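Sim notebook – February – the tilting fault, day two

Started 7.40 am, coffee in hand, same bedroom map as yesterday.
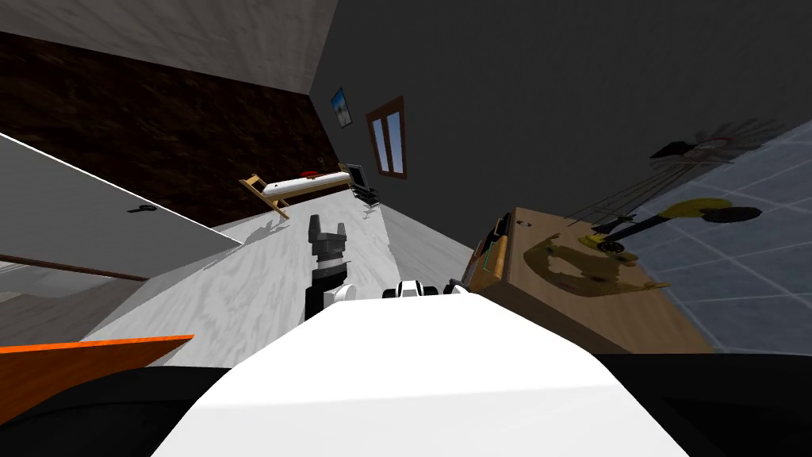

So, picking up from where I left off last night. The short version is that the two-armed robot tips during the drive to the bed, the head camera goes with it, and the planner carries on as if the floor were still flat. I went home convinced it was the new wheel friction values. I no longer think that, or at least I don't think it's only that.

What I know for certain: the base is told to drive forward across the marble, it gets partway along, and the body leans. The arms don't get any command in that stretch. The right one stays tucked low, the left one is held up in its carry pose with the gripper open. Then the task script ticks over to "reach for pillow" and the left arm tries to go to a point worked out from a level body. Yesterday that put the gripper through the floor on one run and nowhere near the bed on another. In the real world that would be a bent wrist and a very unhappy conversation with Farnach, who own the hardware and have been pretty clear on the subject.

That's the bit that bothers me most, by the way. Tipping in sim is annoying. Tipping and then continuing to move the arms is a safety matter, and it goes on the list no matter what caused the lean. Writing it here so I can't weasel out of it later: THE TILT STOP DID NOT TRIP. Not once.

Runs this morning

First batch, everything at yesterday's settings, just to make sure I could still get the fault. Yes. Tipped on the second try, pretty much the same spot.

Second batch, old friction values back in. Tipped again! I'd have bet lunch on that one. (Manolis Nikolaidis did offer me that bet yesterday, so I'm glad I kept my mouth shut.) It took longer to go over and it went a bit more gently, but it went.

Third batch, friction back to the new values, left arm stowed low like the right one. No tip. Ran it again, no tip. Felt very clever for a few minutes and then remembered that stowing the arm moves the weight down, so of course it's harder to knock over. It tells me the robot is closer to the edge with the arm up. It doesn't tell me what's giving it the shove.

Fourth batch, arm up again, no furniture loaded at all, bare floor. No tip. Now that's more like it.

So something in the room is doing it. I put the furniture back a piece at a time, which is dull work and I'll spare you most of it. Chair only, fine. Bed only, fine. Bed and chair, fine. Table on the right, still fine, although the pattern on the top of it looks awful and somebody should fix that texture one day. Ground my way through the small props and nothing. Put the room shell back, walls and door and all – over it goes.

The shell! It isn't even furniture. I'd been loading the bare floor as a plain slab and never thought about it. The proper floor comes in with the shell.

Turned on the collision view and there it was. The Wivberg room pack has a collision mesh for the floor that doesn't match the floor you see. The marble looks perfectly flat and the mesh underneath has a lip in it, right across the path the base takes. It looks like two floor pieces overlapped when the rooms were joined and one was left sitting proud. The wheels on one side climb it, the other side doesn't, and with an arm up high that's all it needs.

I moved the start pose over by 300 mm and the base missed the worst of the lip. Drove straight to the bed without a wobble. Moved it back, tipped. Pretty happy to call that the cause of the lean.

Why the tilt stop slept through it

This took me the rest of the morning and it's the part I'd like people to read.

The stop is meant to look at the body angle and freeze both arms and the base if it goes past the limit. The code is fine. I stepped through it by hand, fed it a fake angle of 90 degrees, and it stopped everything just as it should. Then I fed it the live signal and it sat there reading zero with the robot leaning like a drunk on a fence post.

The live signal comes through the Kouris bridge. When we updated the bridge last month the body angle moved to a different topic name, and the old name is still there, it just never gets anything published on it. Our stop was listening to the old one. It started up, saw nothing, used its default value, and the default value is level. Level! Whoever picked that default (me, I checked the log, it was me) deserves a stern word. No signal should mean stop. It should never have meant everything's lovely.

The head camera driver uses the new name, so the pictures tilt quite correctly while the safety code thinks we're upright. I had the evidence on my own monitor all of yesterday and spent it fiddling with friction.

Changes made today

Tilt stop now listens to the new topic. If it hasn't heard an angle for 800 ms it stops the arms and base and says so in plain words in the console.

Default angle removed altogether. The code won't start without a real reading.

Arm moves now get checked against the body angle before they're sent, as well as during. The task script can't roll on to the next step while the stop is active. Before this it could, and did.

Friction values left at the new ones. They weren't the problem.

I did NOT fix the floor mesh in our copy. I want the lip left in there for now, because it's the best tilt test we've got. Saved that version of the room separately under the name "denel-lip" in the Denel project folder. Please don't tidy it up.

After lunch

Re-ran the original failing case with the stop fixed. Base hits the lip, body leans, stop trips, arms freeze where they are. It still ends up leaning a fair way before it trips, more than I'd like. Some of that is just momentum, I think, as the base was going at full cruise. I dropped the cruise speed and it stopped noticeably earlier. Haven't settled on a number.

One odd thing. On 2 of the afternoon runs the stop tripped and then cleared itself when the body rocked back towards level, and the base set off again. Nope, don't like that. It needs to latch and wait for a person to reset it. I've put the latch in but only tested it once, at 4.50 pm with my coat on, so treat it as untested.

Manolis reckons we should also check the gripper stop, seeing as it goes through the same bridge and was written the same week by the same genius. He's right. I had a quick look and the topic name is at least current, but I haven't checked what it does with no signal.

Still to do

Test the latch properly, arm up and arm stowed.

Gripper stop with the bridge unplugged.

Write to Wivberg about the floor mesh and send them the collision view. See whether their other rooms have the same join.

Tell Farnach. The real robot runs the older bridge, so its tilt stop should be getting a signal, but "should be" is what I'd have said about the sim two days ago. I've asked them to keep the arms powered down until we've watched the angle reading change on the actual machine, with the base off and a person at the e-stop. Waiting to hear back.

Left the sim paused on the last run, please don't close it, I haven't copied the log off yet.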